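Prüfliste Zweiarm-Greifset Kakora — Leihgerät von Grumimach, mit Anmerkungen
Stand: 26. August 2024
Redaktion Temorwood
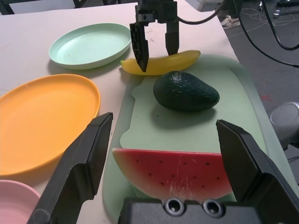

Beide Greifer am Tisch, Melonenstück zwischen den offenen Fingern, Avocado und Banane weiter hinten auf dem Brett.

1. Finger, Sichtprüfung — i.O. Keine Risse, Kanten sauber.
2. Öffnungsweite — i.O. Melonenstück passt bei offenen Fingern gut dazwischen.
3. Schrauben Handgelenk — nachgezogen, 2 waren locker. Ab Werk?? Bei Grumimach nachfragen.
4. Not-Halt — i.O., beide Arme stehen sofort. Taster sitzt zu weit weg vom Bediener.
5. Kabel am Arm — bedingt. Zugentlastung fehlt, Schlaufen zu lang.
6. Boden neben dem Tisch — NICHT i.O. Dünne weiße Kabel liegen lose rum, Stolpergefahr. Kabelkanal oder wenigstens Klebeband, vor der nächsten Abnahme.
7. Abstand der Greifer zueinander — Kollisionsschutz in der Software an, löst aber spät aus. Nochmal mit halber Geschwindigkeit prüfen.
8. Dauerlauf — 1.129 Zyklen, 126 Fehlgriffe. Meist Avocado, rutscht weg. Fingerauflagen aus Gummi bestelen.
9. Anleitung — nur englisch, Ausgabe vom Mai. Kapitel Wartung fehlt ganz.

Ergebnis: Freigabe nur mit Auflagen (5, 6, 7). Kaufempfehlung noch offen, Vergleichsangebot von Pangilinan kommt erst noch. Preis Ersatzfinger klärn.

2 Kommentare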